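Posts | Tidying & Storage

Catriona Niven

So the Fuvema decluttering challenge says one open box per shelf and you'll never lose a cable again. Forty quid for the guide. I borrowed Kuldeep's copy and I have doubts.

Rule 1: no lids. If you can see it, you'll put it back. Hmm. I can see my ironing too.

Rule 2: coil every lead before it goes in. Fine, I'll give them that one. Still not convinced it needed a whole chapter.

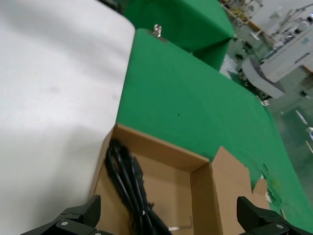
One black power cable, one cardboard box. Coiled, loosely.

Already there's a thin metal rod in with it – hex key, maybe? The guide has no rule for those. This is how every junk box in Stovcombe got started.

And 1,300 people have apparently liked the "cables sorted for good" post. For good! I'd like to see those boxes in June.

Kuldeep Bajpai says give it two weeks before I moan. I'll give it two weeks. Then I'll moan.

We use cookies to remember your settings. Accept | Manage

Contact | Back to top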